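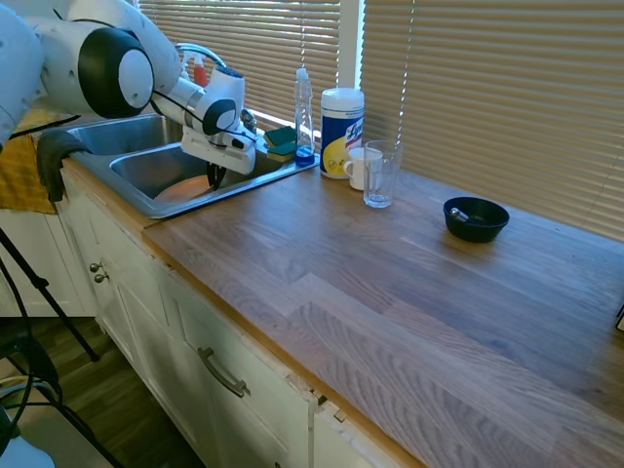 Notebook - Monday, April 9, 2018

Sink bench, staff kitchen end

Back at the sink today after most of last week went to paperwork. Plates are still the job. The orange-tan one flat on the bottom of the front basin is my favourite to argue about, because the fingers have to come straight down at it and there isn't much rim to get hold of. Mugs and glasses I'm leaving on the counter until plates are boring.

Saskia Gilchrist came by mid-morning with the numbers from the Carnano site (their canteen, the one that's meant to get the first unit in November). They put 160 people through lunch and the dish room is 8 staff over two shifts. I'd had it in my head as a much smaller crew! She's spent two days over there just standing at the sinks and talking to people, and I wish I'd gone too.

What she brought back, in no order:

The washing isn't what they mind. It's the scraping and the reaching down, over and over, and the wet sleeves. One fellow told her he'd happily never bend over a basin again but he'd miss the radio and the company, and would the arm be between him and the window? Fair question. I'd drawn it right there.

Two of the evening crew asked straight out whether it means fewer hours. Saskia said she didn't know and would find out, and I think that was the right answer, but we owe them a real one before anything gets bolted down. I've written to Rantala asking for it on paper. No reply yet.

They want to be able to shove in and take over without asking anybody. At the moment our stop and restart takes 72 seconds, and in a lunch rush that's forever. Sandeck reckon their new controller fixes it. I'll believe it when it's on my bench.

Also, who looks after the thing? Whoever's on shift, obviously, but then it's a new part of somebody's job and it ought to be in their pay and their training. Put that in the letter too.

Bench notes for whoever's next:

Approach height is back to the old setting. I tried it lower on Friday and didn't like how it sounded.

Leave the sponges and the dish soap on the deck beside the tap, please. I know it looks cluttered - that's how a real sink looks, and the Carnano ones are worse. Same goes for the spray bottle at the back.

Blinds stay down in the morning. Even shut we get a lot of daylight through the slats, and steel basins are miserable for glare.

The Clillulex logging script fell over again at almost 400 entries. Restart it at lunch and it behaves.

Corner of that drawer front is chipped, so mind your trousers. I've asked for a new one.

Tomorrow: more plates, then redraw the Carnano layout with the arm on the wall side. Saskia wants to take two of the dish crew through the drawing before we send it to anybody else, and she's asked if they can come here and have a go on the stop button. Yes please. Need to book them a car park.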